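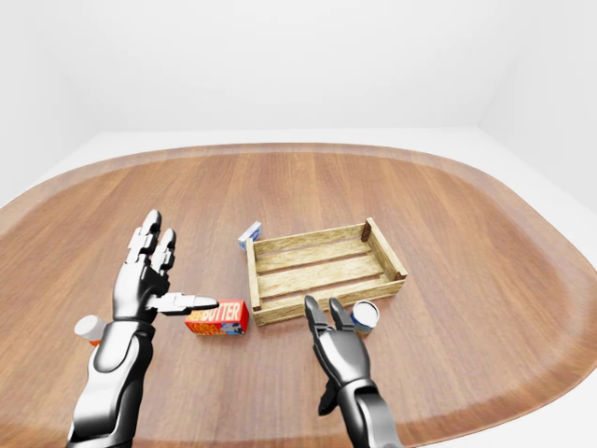

Projects > Kemden Household Tasks > Progress reports

Report to the Drimo fund, 2 Apr 2021

In this period we worked on one chore only: putting groceries into a crate. The question of the fund was if a machine with two arms can do this at home without help. Our answer today is no, but we are closer than in the first report.

1. Work done

All tests were made in simulation. We ran 108 attempts with our Brernov controller. The planned number was 100, so this part is complete. An attempt is counted as good only when every item ends inside the crate and nothing has fallen over. The butter carton is still the most difficult item. When it lies flat, the fingers have little to hold, and the controller often pushes it before it can lift it.

The start position is the same in every attempt, with both hands open and the crate empty.

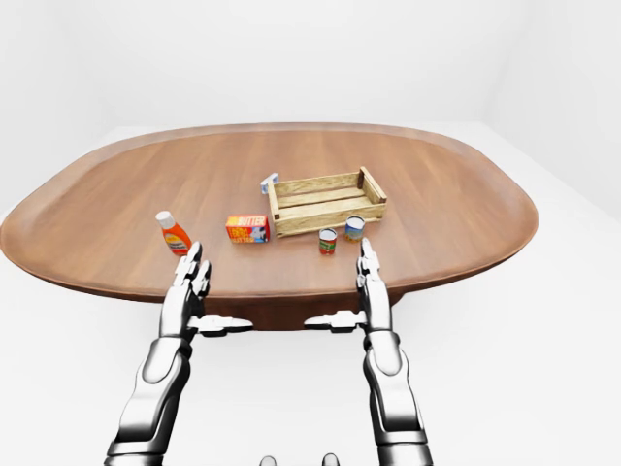

2. Problems

The cans are easier, but a can close to the crate leaves small space for the thumb. We lost 5 working days because the contact settings for the bottle were wrong and had to be made again.

We must also say that a person does this chore without thinking, and our controller is still slow in comparison. We would not yet show it in a real kitchen.

3. Next steps

Until June we will work on the flat carton and on using the two hands together. We ask the fund to keep the budget without change.

Related items
Kemden: first report to the fund
Olatunji shop shelf study, part 2
Brernov controller, short notes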